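## Bench notes: processors and memory

Most of this issue's space goes to the desktop refurbishment bench, as several people asked how we get an old office machine ready to go out again. The short version is that we take the processor and memory out, look at them properly, clean what needs cleaning and put back what is good.

The parts don't lie about on the worktop between one machine and the next. A processor goes in the holder on the grey printed board and the memory goes in the slot underneath it.
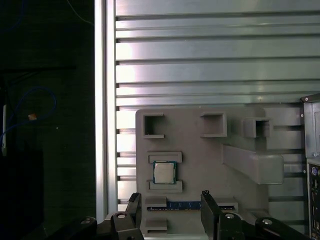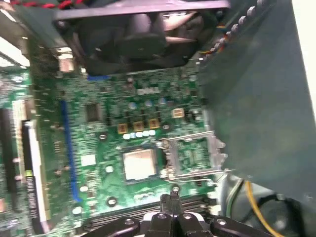
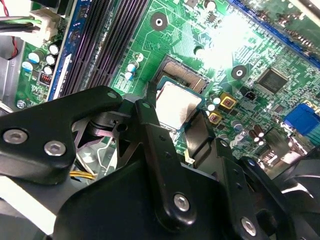

We have been working through the Strand lot since February. There were 441 desktops in it, all small office machines, and they came to us in fair condition apart from dust. Cormac Brophy has kept the list. The machines went into service over several years, so the boards vary, and it is worth reading the label on the case before ordering anything for it.

### Taking the processor out

Switch off at the wall, pull the lead, then hold the power button in for a few seconds. Put your wrist strap on. Take the cooler off next. If it won't lift once the screws are undone, turn it a little to the left and right until the old paste gives. Don't pull it straight up. On the older type of socket, where the pins are on the underside of the chip, a hard pull can bring the processor out with the cooler and bend the pins on the way.

On the newer type the pins are in the socket and the chip has flat pads. Press the lever down and out, let it come up, then swing the metal frame back. Lift the processor by two opposite edges, straight up, and put it in the holder at once. It must not be slid across the socket. The pins in there are very fine and one bent pin is enough to lose a memory channel or stop the machine starting.

Look for the small triangle in one corner of the chip before you take it out, and the matching mark on the socket. The notches in the edge will stop you putting it in the wrong way round if you are gentle — they won't if you push.

If you are leaving a socket open for longer than it takes to clean a chip, put a plastic cover on it. Covers are in the second drawer. We are short of them, so please return any you have taken home in a coat pocket.

### Cleaning off old paste

Use the isopropyl alcohol and the lint-free squares. Kitchen roll leaves bits behind. Fold a square, dampen one corner and wipe from the edge of the lid towards the middle, turning to a clean part each time. Two or three squares will do most chips. Paste that has set hard can be left for a minute under a damp square and then wiped again.

Smudges on the metal lid are the easy part. Check the green edge too, and turn the chip over and look at the contacts under the lamp. Paste on the contacts needs a soft brush and more alcohol, and then time to dry. A faint stain left on the metal after cleaning does no harm and you needn't go on rubbing at it.

Nazanin Safavi asked whether the old tube of Bomico paste should be used up first. Please don't. It has separated, and the oil comes out before anything else. The Worenis tubes are in the top drawer and a blob the size of a small pea, put in the middle of the lid, is enough for these machines.

### Memory

Push the clips at the ends of the slot outwards and the module will rise. Hold it by its short ends. If the gold strip is dull, wipe it with the alcohol and let it dry. We used to use a pencil rubber for this and have stopped. The crumbs were getting into the slots.

Before fitting it again, line up the notch in the module with the ridge in the slot. Press on both ends until the clips close by themselves. A module with one end not quite home is still the most common fault at the test table: of the last 30 machines sent back to the bench, 7 had nothing wrong with them except this.

Where a board has four slots and we only have two modules for it, check the board's own sheet for which pair to use. It isn't always the two nearest the processor. Tín Dương has printed the sheets for the models we see most and they are in the ring binder.

Keep matched pairs together. If you take two modules out of one machine, write the case number on the bag before you put them in it.

### Putting it back together

Processor in, frame down, lever down. The lever on some of these needs more force than people expect, and a slight creak is normal. Then paste, then the cooler, with the screws done up a few turns each in a cross pattern so it comes down level. Plug the fan back in. It sounds too obvious to write down, but the test table has had machines with the fan lead tucked neatly behind the drive cage.

Start the machine with the side off and check that the fan turns. Go into setup and read off the memory total. If it is half what it should be, reseat the modules before you suspect the processor.

### Other bits

Magdolna Bozsik would like the dead modules kept and not put in general scrap. There is a tub marked for them beneath the test table. Processors that fail go in the smaller tub, one to a bag, with a note of what was wrong.

The new screwdriver set is in. The magnetic one is for case screws, and its place is on the left-hand hook.

Riku Nomura has moved the Dronus test disc to the shelf above the monitor. It is item 814 in the stores book. Sign it out even if you are only carrying it across the room.

Corrections to the ring binder should go to Tín on paper, with the page number, so they can be put in before the next batch of machines is opened.

2020-10-02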